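3.2 Surfaces and small containers

Most of the household sites in the Nirkgate survey had hard floors somewhere, and we started with those. Reason is simple enough, small items get dropped and a jar lid that lands on tile behaves very differently from one that lands on carpet. Rolls further, for a start. Residents in the May interviews kept bringing this up before we asked. Sena Kyei did the coding for this part and gave "lost lid" its own category in the end, which we had not planned on.

Tile was logged by size (large, medium, mosaic), by finish and by grout condition. Finish matters more than we expected. A matte or speckled tile hides dust and crumbs, people sweep it less. Pale tile with thin grout lines was the hardest to score, two coders disagreed on it often enough that we went back and rewrote the sheet. The revised sheet is in Appendix B.
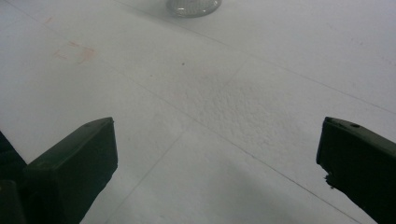 Grout was scored seperately, on a short scale, for color change and for gaps. We did not score depth. Wide grout catches small round objects and thin grout mostly lets them pass, so the width column ended up doing most of the work in the later tables. Carpet got one column only, pile height. Wood and vinyl were dropped from the analysis, too few sites.

The same sheet was then used for tables. Bare top, covered top, partly covered top. Partly covered turned out to be common: a sheet or board laid down to save the wood, with a strip of the table left showing along one side. Residents called this "the good side" or "the side I don't use". Cleaning effort goes to the cover. The strip gets wiped when somebody remembers. Of the 14 households asked about it, almost none could say when it was last done.

3.3 The open jar problem

Second half of the work is about jars. Open, put lid down, take what you need, close. The lid spends that time on whatever surface is nearest and it can go down either way up. Top up means the rim sits on the table and picks up whatever is there. Top down keeps the rim clean but the lid rocks, and on a smooth cover it slides. Participants were split and held strong views. The Mfaume group was nearly all rim-up, the Nutetti group was not. We have no good explanation, kitchen size does not account for it and neither does age.

Position of the lid was coded relative to the jar: in front, beside, behind, elsewhere. "In front" is the near side, toward the person. It is also where a sleeve will catch it, several participants said so themselves. "Elsewhere" covers pockets, windowsills, the other room.

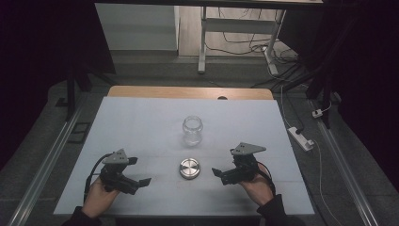 Figure 2. Open glass jar on a covered table, metal lid laid top up on the near side (coded "in front").

Small clear jars were prefered for this task since contents can be checked without opening. Note that we did not control for lid material beyond metal vs. other. Cotow supplied the coding software but had no part in the design or the write up. Jars of 100 ml and 500 ml were pooled after the first pass, no difference in where the lid went. Difference in how often it went back on though, see 4.1. Larger jars were left open longer, by the residents own account, and the lid tended to get moved at least once in between to make room for something else. Whether that second move is a choice or just clearing space we can't tell from the interviews.

Contact: Sena Kyei, Nirkgate Survey | © Nirkgate Survey | Back to top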